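**Provevitz publica su código de buenas prácticas para brazos robóticos de sobremesa**

*Ponce, enero de 2022.* Provevitz presenta hoy una norma interna de 200 puntos para trabajar con dos brazos en una misma mesa. La primera versión tenía 1.000. Quienes la leyeron entera pidieron vacaciones.

El texto, redactado junto con Fastwood, regula asuntos poco épicos: por dónde van los cables, cuánta superficie se deja libre entre los brazos y dónde esperan los objetos hasta que les toca el turno. También fija cinco motivos para detener una sesión. «Tener prisa» no figura entre los motivos para reanudarla.
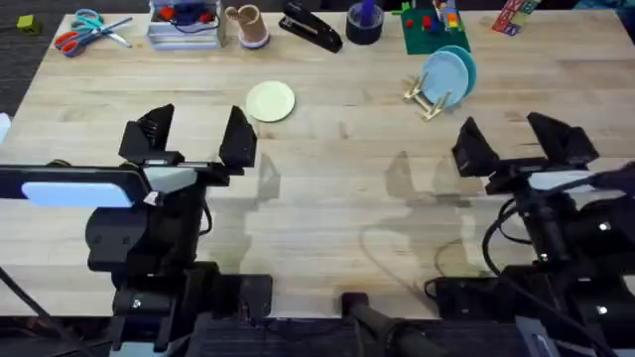
*Dos brazos con las pinzas abiertas; platos, tijeras y grapadora aguardan sobre la mesa.*

Las tijeras ocupan un capítulo propio, más largo que el de los platos y bastante más discutido. Ambas empresas aplicarán la norma en su taller de Stoton y la revisarán en septiembre.

El documento puede solicitarse gratis a la oficina de prensa de Provevitz. Se envía sin encuadernar.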